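Running the bag station with the robot arms

Quick version for anyone moving over from hand clamping. Ultan Mac Suibhne has the long one.

1. Check the ring light on the right arm before you reach in. No light, stop, get Enda.
2. Top edge of the bag goes under the black rail. Straight, no bunching.
3. Corner under the silver clip, left end.
4. Hands out. Then press start. Always that order.

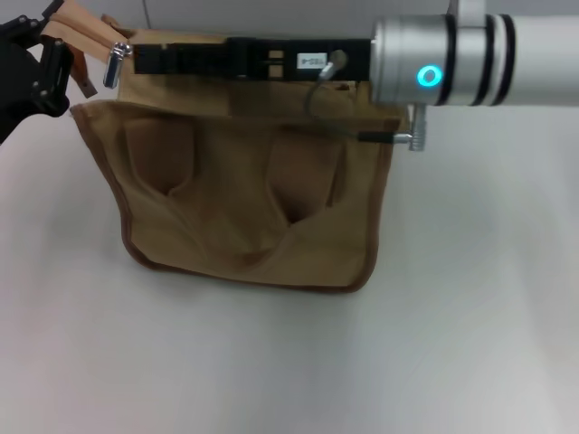
Canvas bag on the rail, clip on the left corner.

Pockets bulging a bit is fine, leave them. Creases at the top edge are not, so re-seat it.

What changes for you: less holding, more checking. Batches are still 500, but you swap off after 39 bags now insted of at the break. Sore wrists, tell Enda Doherty. Jams go in the Geraghty book, with teh time. New people shadow for 6 shifts first.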